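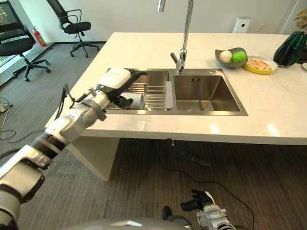 Kitchen island with the double sink and the dish rack

Hello Marianna and all,

Marianna Grabowska wrote:
> Does the club in Lellard need background checks also for
> parents who only drive to away games? We have 20 drivers
> and the season starts in September.

Yes, we ask it from every adult who is alone with players, and a driver is alone with them. Last year we had 50 adults on the list, coaches included. The form is two pages and the town office returns it in three weeks if nothing is missing.
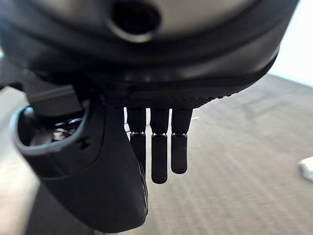
The most common mistake is the old address. People write only the present one, but the form wants all addresses from the last five years – otherwise it comes back and you wait again.

For the payment, our club covers the fee for coaches and the parents pay their own. In Mestarico I heard they split it. I would decide this before you send the forms out, we had a long argument afterwards. 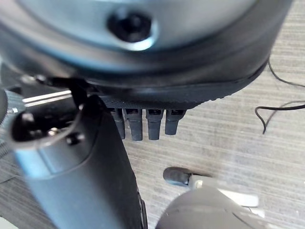
We also have a rule that no coach writes private messages to a player. Everything goes to the team group, where at least one parent can read it. Two coaches did not like it in the beginning, now they are used to it.

I can send you our text of the rules, it is short. Please tell me if you prefer it by mail or on paper at the Sustia tournament.

Best regards,
Nambiar
Lellard youth basketball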